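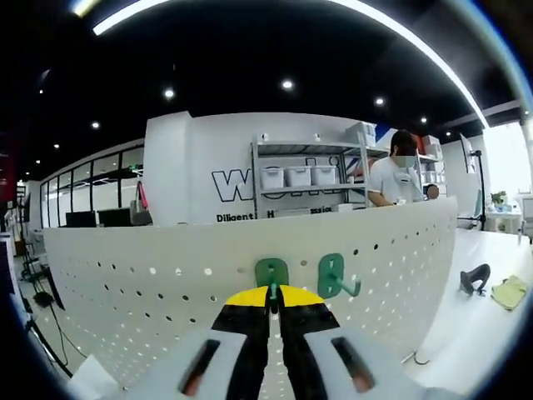 Leaving the mistakes in

Tadeusz Sikora has spent most of the year hanging hooks on a pegboard. He runs the Cilia project at Sirnell in Drondilbridge, where people carry out small jobs with hand-held grippers and the recordings are used to train robot arms to do the same jobs. The project's latest result concerns what to do with recordings that go wrong, and we met on a Monday to talk about it.

Pegboard hooks were chosen after a month of arguing. The group had been working with cups and boxes, and Sikora thought those had become too easy to learn much from.

"You can be a centimetre out with a cup and still put it on a shelf," he said. "With a hook you're a millimetre or two out and it won't go in. You also can't see the hole at the moment it matters, as the plate is in the way. A person does that last bit by feel. We wanted a task where the last bit was hard."

The gripper has two fingers with soft pads and a camera looking out over them. Whoever is holding it squeezes to close the fingers and moves it with their own arm. There is no robot involved at this stage. The camera sees much the same thing that the robot's wrist camera will see later on, and the software works out where the gripper was from the picture and a motion sensor.

I asked whether people found it awkward. Sikora said they did for the first morning.

"They hold it too tightly. They also try to look at the hook from the side, past the gripper, and we have to ask them to slow down so the camera gets a fair view too. By the afternoon most of them are fine. The ones who are very quick are sometimes the least useful, because the camera blurs and we lose the position."

What they used to throw away

Until last year the group worked the way most people do. If someone dropped a hook, or missed the hole and had to try again, that recording was marked as a failure and deleted. Only clean ones went into training.

Bianca Marinescu, who was in charge of sorting the recordings, began to doubt this after watching the robot get stuck. It would bring the hook to the board, miss by a little, and then keep pushing.

"It had never been shown a miss," she said. "Every recording it had learned from went in first time. So when it missed it had no idea that backing off was something you could do. It just leaned on the board."

She went back to the deleted recordings, which had been kept on a spare drive, and watched them over two weeks. A good number ended well. Somebody had missed, pulled back, shifted the hook a little and got it in on the second or third go. Marinescu's suggestion was to put those back and to mark the point where things went wrong and the point where they were put right.

The full set now stands at 1056 recordings. Of those, 231 contain at least one miss followed by a recovery. The rest are clean. Recordings where the person gave up are still left out.

Marking them is slow. Marinescu did the first batch by hand, going through each one and noting two times. The group then wrote a small tool, Gezer, that looks for the gripper stopping and reversing near the board and offers a guess. A person still checks every one.

"Gezer is good at finding the reverse," she said. "It's poor at telling you why. People stop for all sorts of reasons. They stop to talk to someone."
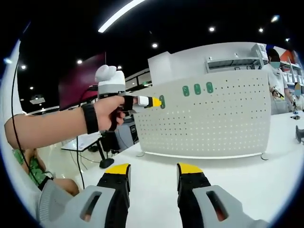

Working in pairs

Some of the tasks take two grippers. One holds or presses something at the board while the other comes in with the next part. Early on a single person held both, one in each hand. Sikora said that worked for short sessions and was tiring over long ones, so the group also tried it with two people.

"Two people is a different kind of data," he said. "They wait for each other. One person with two hands hardly waits at all. We haven't decided which is better for the robot, and I'd rather not guess."

Nothing from the two-person sessions is in the published result. It will be written up separately, probably in December.

The matter of how hard people press came up more than once. The grippers don't measure force. They record how far the fingers are closed and where the gripper is, and that's all. Marinescu thinks a lot of the information about a miss is in the force, and that the group is getting by on the small movements that go with it. Sikora was less worried. He pointed out that a board gives a little when you push on it, and that the give shows up in the camera.

How it was tested

The comparison was kept simple. Two versions of the same model were trained. The first had only clean recordings. The second had the same number of recordings, with some of the clean ones swapped for recoveries, so that neither had seen more than the other. Each version then had 100 tries on the robot, spread over 10 arrangements of board and hooks. The arrangements were fixed in advance and written on a sheet taped to the bench.

The two versions did almost equally well at getting a hook in first time. The difference came afterwards. Once it had missed, the clean-only version seldom got the hook in at all. The other version managed it more than half the time, usually on the second attempt.

"First-time accuracy didn't move," Sikora said. "I was a bit disappointed by that, to be frank. I'd hoped that seeing misses would help it not to miss. It doesn't seem to. It helps it carry on."

There were failures of a new sort as well. The second version sometimes backed off when the hook was already nearly home. It would pull away from a good position, search about, and end up somewhere worse. Marinescu puts this down to the marking. If the point where things went wrong is placed too early, the model learns to give up on attempts that would have worked.

Picking up

Much less has been said about the other half of the job, getting the hook off the table. A hook lying flat has a plate at one end and an arm sticking out at the other, and the gripper has to take it in a way that leaves the plate facing the board. People often pick it up badly, put it down and take it again. Those are recoveries too, though the group didn't count them as such in this round.

"We only marked misses at the board," Marinescu said. "If I did it again I'd mark both. A bad pick-up is where half the misses start."
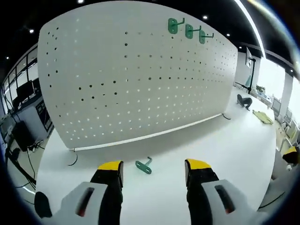
Khang Lò would go further and leave the marking out altogether. His view is that the recoveries should go in as they are, with no times attached, and that the model would sort them out given enough of them. He has told the group that marking adds a person's opinion to every recording, and that the backing-off problem is the proof.

Marinescu half agrees. She has trained one version without any marks and found it slower to retry, but says she didn't run it for long enough to trust the result. "Khang may be right with ten times the data," she said. "We haven't got ten times the data."

Sikora wants to settle it by having two people mark the same recordings separately, to see how far apart they are. If they differ by a few frames, he'll keep the marks. If it's a second or more, he accepts that Lò has a point. Pongsak Ongart has agreed to be the second marker and will start on the pick-ups at the same time.

The group is also changing the board. All the tests so far used one type, with one spacing of holes, and Sikora is careful to say the result might not hold on another. A second board with wider spacing is on order. He expects to record on it in the mornings, when the light through the windows is steadier, and to keep the old sheet of arrangements so that the two can be compared.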